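The white table years

I've owned four dining tables and sulked over three of them. The first was a pine thing from a shop in Warkach, bought when I was 23 and hauled up two flights by my cousins. It drank red wine. It drank beetroot juice. It had opinions about hot mugs.

So when the El Fassi rental came with a plain white top I was rude about it for weeks - too cold, I said, too much like a dentist's. Then I laid out 400 fabric scraps for a quilt and could see every single colour properly for the first time! I was gone. When we moved I went straight out and bought a Gelberg, paid $223 for it second-hand, and the old pine went to the neighbours.

A pale top does change how you live, mind you. You wipe more (a lot more, if there are kids and Vegemite involved), and you get fussy about lamps. I like a soft, even light on mine, with a bit of warmth towards the middle and the greyer shade left to do its thing lower down. Smooth, no grain, a corner that looks slightly rounded - that'll do me.

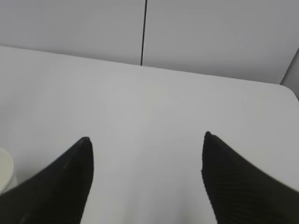 Keeping it that way

Warm water, a drop of dish soap, an old cotton tea towel. Bicarb paste for turmeric, left on for 16 minutes while you hang out the washing. Skip the scourers.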